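Course Handout 4: Visit to the Robot Picking Demonstration, Stanport

June 2023

Purpose of this handout

Please read these notes before the visit and bring them with you. They repeat the main ideas from the lectures on grasping, and they tell you what to look for at the demonstration. After the visit you will write a short report, and the instructions for it are in the last part.

The open day is held in the training hall of Szűcs in Stanport. The company builds picking cells for warehouses and for small parts suppliers. Our group has its own time, before the hall opens for the general public, so we can stand close to the barrier and ask questions without hurry. The bus from Jurkville stops in front of the gate. Students coming from Kiltitz should change at the main station and leave enough time for it.

1. What is bin picking

In the first lectures the robot always knew where the part was. The part came in a fixture or on a belt, with the same position and the same angle each time. In bin picking this is no longer true. The parts lie in a container in any position, they may touch each other, and the robot must find one, choose how to hold it, and take it out without hitting the walls.

We divide the task into these steps:

Sensing. The system gets an image or a depth map of the bin.
Grasp choice. The program proposes several grasps and gives a score to each of them.
Motion planning. A path to the grasp is computed. The arm, the gripper and the cables all need free space.
Contact and closing. The gripper goes down and closes on the object.
Lifting and checking. The system must find out if it is holding something.

On the exam students often forget the last step. A robot which does not check will carry an empty gripper to the other bin and continue as if all is well.

2. Why mixed objects are harder

Szűcs will show the cell with mixed objects. With one type of part, you can prepare a model and compare the image with it. With mixed objects you may not have a model at all. Three properties make trouble most often:

Shiny surfaces. Metal reflects the light, and the depth sensor gives holes or false points.
Transparent or translucent material. The sensor may see the floor of the bin through the object.
Thin and flat shapes. The fingers have to come very near to the floor, and a small error in height is enough for a collision.

Objects near a wall are a separate problem. Even if the object itself is easy to hold, there may be no room for the finger between it and the wall.

3. Numbers for the discussion

In class we will use the following simple case. A cell makes 1,000 pick attempts, and 123 of them fail. Calculate the success rate. Then discuss whether this rate tells you enough. Was the same object tried many times? Did the failures come mostly at the end, when only the difficult objects were left? Please have your answer ready before the visit, as it will help you to ask better questions.

4. What to look for at the cell

Do not look only at the fingers. Follow the whole arm, and pay attention to how the cables and hoses are led along it. They need enough length for the wrist to turn, but a loop that is too long can touch the bin. Look also at the bins and at how they are held in place. If a bin moves a little, the walls in the planner are no longer where the real walls are.

Notice the order in which the objects are taken, and write down what the robot does after a missed grasp. Some systems try again at once, others take a new image first.

The arm at this cell is a KUKA, working over a large gray bin. At the moment shown, the gripper is down at the bottom, with a finger against one end of a purple object with a light band. Compare the other objects in the bin with the list in section 2, and decide which one you would pick next.

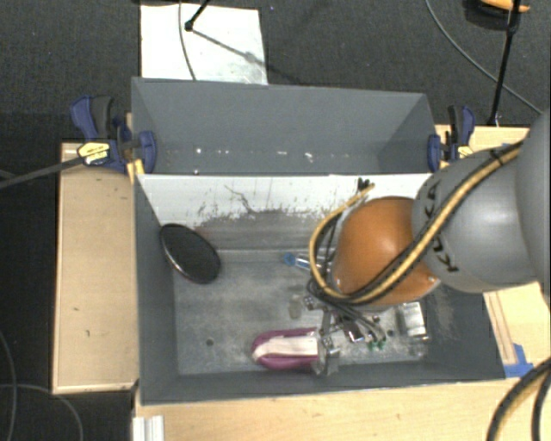 5. Report

Write two pages at most. Describe one successful grasp and one failed grasp that you saw yourself, using the steps from section 1. If you saw no failed grasp, describe one object that you expect to be difficult and explain why. A sketch by hand is welcome. Hand in the report at the next lecture.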